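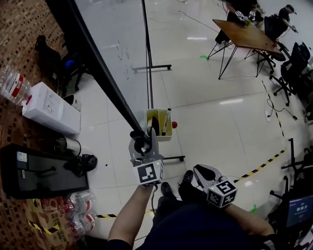 Questions I get about the Grotance workroom

Last updated: November 6, 2018

I look after the shared workroom on the second floor at Grotance, and I answer the same emails over and over, so I finally put the answers on one page. If yours isn't covered, write to me and I'll add it (I really do, half of these came from people in October).

Can I move the whiteboard?

Yes, please do! It's on a wheeled stand for a reason. It rolls nicely on the white tile, but the joints between tiles can catch a wheel, so push slowly and hold the black frame of the stand, not the board itself. Look down before you park it. The feet stick out farther than you'd think, and I've stubbed my toe on them more than once.

The board still has faint writing on it. Is that permanent?

No, that's ghosting from marker left on too long. I use a spray called Cullex and a microfiber cloth, then plain water on a second cloth. If a line won't budge, scribble over it with a fresh dry-erase marker and wipe right away. Works nearly every time. Please don't go at it with the rough side of a sponge – I had to replace a board after that and it cost me 565 dollars.

Where do the markers live?

In the little cream plastic bin. It's small, so it ends up wherever the board ends up, sometimes right on the floor beside it. Fine by me as long as it isn't in the walkway. Dead markers go in the trash, not back in the bin. I know you're tempted.

Can I leave my things along the brick wall?

While you're here, sure. Bags, cases, your thermos, all good. That wall is where everybody's stuff naturally lands and I gave up fighting it a while ago. I only ask that you keep it close to the wall so a person can walk past with a chair. Anything left overnight gets a sticky note from me, and after 5 days it goes in the lost and found downstairs.

Labels help a lot, by the way. A black case with a name on it gets back to its owner. A black case without one joins all my other black cases.

Is there drinking water?

I bring bottled water up in packs and stand them on the floor near the wall. Help yourself. If you open the last pack, text me or Kenji Tillman and one of us will get more. Put your initials on your bottle if you plan to set it down, because they all look the same by lunchtime.

Which table can I use?

The wooden one with the hairpin legs is for everybody. I love that table. Colette Rey found it at a sale in Skalamham and we carried it up the stairs ourselves, which I wouldn't do again! Thin legs on tile do slide a bit, so lift it if you need to shift it, one person at each end. Felt pads are in the supply drawer if one falls off.

Do the office chairs stay at the table?

They roam. I tuck them back in when I lock up, and I'd be thrilled if you did too. If one starts to squeak or drag, check the wheels for hair and tape first (it's almost always tape).

How do you clean the floor?

I sweep, then mop with warm water and a tiny squirt of dish soap. White tile shows everything – every shoe mark, every crumb. For black scuffs I rub with a plain pencil eraser. Small round things I pick up before I sweep, otherwise I spend the next ten minutes fishing them out from under furniture.

What about cardboard boxes?

Flatten them and take them to the recycling room on the Brzozowska side of the building. If you want to keep one for moving your things home, write your name on it and slide it against the wall.

How many people can come to a session?

The room is rated for 40 but I'd never want that many in here. Bookings are for up to 2 hours, and I can usually stretch it if no one's after you. Just ask.

Contact: use the form at the front desk page or leave me a note | © 2018 Grotance | Back to top

We use cookies to remember your booking settings. By staying on this site you agree to this. OK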